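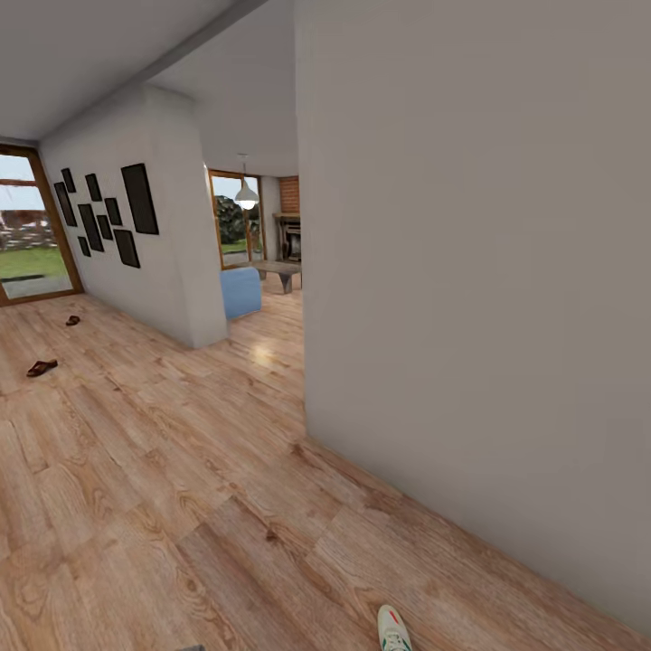
Viera Hájek thinks the planner is fine and the fault sits in the grasp check, and by the end of the call I had stopped arguing. Her reading of the log is that the right gripper reported closed at step 2,437, the left never did, and the task went on anyway. I had blamed the reach limit.

March, evening. Reran the tidy-up task in Hrubý with the Vatiston controller unchanged. 599 episodes, 401 clean. The rest end in the same fault: one arm lifts on an empty grip and the simulator records a pick.

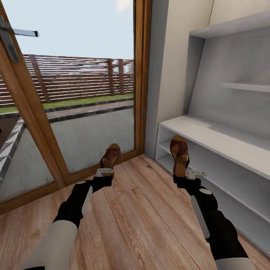 The grasp check compares finger gap with a fixed threshold, set when we only had blocks to lift. A flat sole is thin enough to pass as nothing, and nothing passes as a sole. With both sandals held upright by the grippers, one by the glass door and the other by the shelves, the two gap readings ought to agree closely. I will log them side by side and require contact force on both before any lift.

Norbert Šindelář wants the force limit kept low so the fingers don't dig into the strap. Agreed. Patch goes in tonight, rerun on the same seeds. Ernow build stays frozen until then.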